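Re: [skiten-build] Gripper height over the board + fixture plate

27 June 2026

Quick one before I lose the shop for the night.

> Did you ever sort the approach over the CPU socket? Last I
> read you were coming in at an angle and clipping the drive
> cage on the way down. Also is the Gromis plate file the
> current one or the November one? Don't want to print 29
> hours of the wrong thing.

Yes, sorted, mostly. Gave up on the angled approach. Straight down now, fingers vertical, tower on its side on the slatted table. Waypoint 5 is the hover over the socket, then it drops at 200 mm/min. Slow but I can hit stop in time. Drive cage still the tallest thing in there so go up and over, dont try to sneak past it.
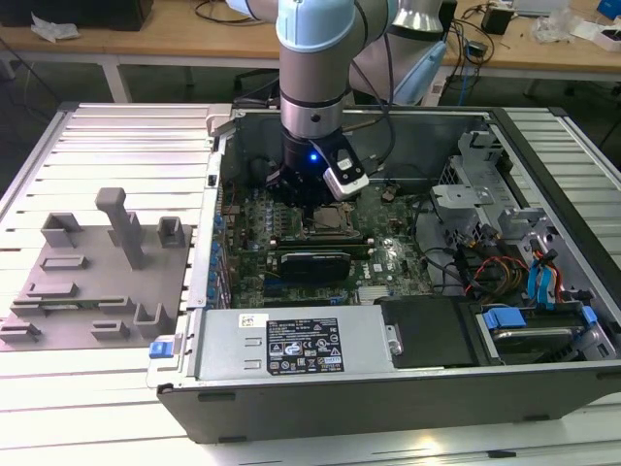
Cable to the tool end is still my main worry. Left a longer loop on it and reran the wrist moves, no snags so far, but I haven't tried the full rotation. If anyone has a neat way of strapping it to the forearm without pinching at the elbow, I'm all ears.

Plate file: use the new one, NOT November. T post is in the centre, brackets moved out toward the corners. Grey filament from Sunel, came out fine, bit of warp at one end that I shimmed with cardboard. Will do it properly later.

Vision is so-so. Finds the socket ok, loses it when the overhead flourescents are on. Exposure value 955 in the config is what works at my place, yours will be different. Tried the Fujimoto script for the hand-eye calibration and it kept throwing out half my poses, so I went back to doing it by hand. Took all evening.

Next job is the memory. Latches first, then worry about pulling the sticks. Not touching the power supply until the grip force is behaving.

Will push the config tommorow if the wifi in the garage holds up.

Cheers

--
skiten-build list
Please trim your quotes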